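Community Help > Household > Storage and Labelling > Medicines

Sorting a mixed box of medicine cartons when the labels are not all in English

Posted by Ah-rin Seok

I have taken over the household medicine supply for my parents' place and I am trying to set up a storage system that somebody else can use without phoning me. The stock came from three bathrooms, a kitchen drawer and a travel bag. I counted 159 items before throwing anything out. After removing the empties and the duplicates of sticking plasters I am at 100.

Roughly half are bought locally. The others were brought back from trips or sent by relatives, and the cartons are printed in Chinese, Korean or Arabic, with at most one or two words in Latin letters. I can read the Korean. I cannot read the others.

Current set-up: one Masbridge drawer tower, seven drawers, in the hall cupboard. The cupboard is dry, has no pipes in the wall behind it and is out of reach of my niece. Each drawer is 176 mm wide on the inside, so most cartons fit lying down but not standing up.

Specific points I need help with:

1. Should I sort by purpose (pain, stomach, cold and flu, skin) or by person?
2. Many cartons have the pharmacy or shop barcode sticker over part of the printing. Is it safe to peel these off to read what is under them?
3. How do I label a carton I cannot read without covering something that matters?
4. Is it reasonable to take the blister strips out and put them in Jostix pouches to save space? The cartons are the bulkiest part by far.

I have a label printer and a colour-coded set of dots. I would like to finish before the family visit in May.

Posted by Hijazi

By purpose. Next.

More usefully: do not put anything you can't identify into a purpose drawer. Give it a drawer of its own, marked NOT IDENTIFIED, and take the whole drawer to a pharmacist. Ours did it at the counter on a Friday afternoon when it was quiet. Phone first.

On the pouches, no. I did it years ago with my father's tablets and ended up with bare foil strips and no idea of the dose.

Posted by Baltutport

I maintain first aid and medicine stores on three work sites. A home is smaller but the method carries over. Taking your points out of order.

Pouches. Keep each strip in its original carton. The carton normally carries the name, strength, quantity, directions, batch number and expiry date. A strip may carry only some of those, and the expiry is often stamped on one end, where it is lost when that end is cut off. The leaflet stays in the carton as well. If volume is the constraint, dispose of expired stock first. In a mixed household collection that usually clears more room than repacking. Return expired items to a pharmacy. Do not put them in the bin or down the sink.

Sorting. Purpose first, then person for prescriptions only. Prescription items should have a separate drawer per person, with the dispensing label facing up. With seven drawers I would allocate as follows:

Drawer 1: pain and fever
Drawer 2: stomach
Drawer 3: cold, flu and allergy
Drawer 4: skin, eyes and dressings
Drawer 5: prescriptions, first person
Drawer 6: prescriptions, second person
Drawer 7: not identified

Drawer 7 should be at the bottom of the tower and should be empty once the pharmacist has been through it. Anything still unidentified after that goes back for disposal.

Barcode stickers. Leave them on. The adhesive tends to lift the print, and you lose both the sticker and the text. The number under the bars can also be read out to a pharmacist or typed into a search. Treat the result as a lead only, as some stickers are internal shop codes and return nothing.

Reading a carton in a script you don't know. Turn it so the text runs level and look for structure before meaning. Headings are often set in brackets, with the entry following each one. Then look for any word in Latin capitals, and for digits. A long carton may have its text running lengthwise, so it is sideways when the carton is held upright, as with the light-green one below. The barcode label is near the upper end, the small print sits beneath it with a Latin word that looks like COLTALIN, and a second block lower down has four bracketed headings, the last line giving 12 tablets.

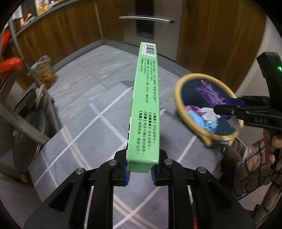 Adding your own label

Use the largest face that has the least print on it, or an end flap if the faces are full. Before sticking anything down, check all sides and both flaps for a stamped date or batch number. These may be embossed without ink and are easy to miss under hall lighting. Tilt the carton against a torch.

Put four things on the label:

- the name, copied letter for letter from the pack or written by the pharmacist
- the purpose in plain English, once confirmed
- expiry as month and year, with the month spelled out
- the date you checked it

Watch the date order on imported stock. Year first is common, and a manufacture date is often printed beside the expiry. If only one date can be found and you cannot tell which it is, the carton goes in drawer 7.

Do not copy a dose from a translation app. Camera translation is adequate for deciding which drawer to query and is poor with strengths, age limits and warnings. If the pharmacist confirms a dose, ask for it in writing and tape that note to the leaflet.

Coloured dots. Use them for the drawer and nothing else. A dot that means "pain" on one carton and "Mum" on another will be misread. Put a key inside the cupboard door. Printed thermal labels fade in warm cupboards, so check them when you check the expiries. Twice a year is enough.

Drawer width. Lay cartons flat with an end flap facing the front and write the name on that flap. You can then read the row without lifting anything out.

Posted by Ah-rin Seok

Thanks both. I have moved the foreign-language cartons to the bottom drawer and booked a time with the pharmacist. More than seven of them had two dates and no way for me to tell which was which. The pouches are going back to the sewing room. I will leave the barcode stickers alone, apart from the one I had already peeled, which did take the print with it.

Contact the moderators | Copyright Community Help contributors | Back to top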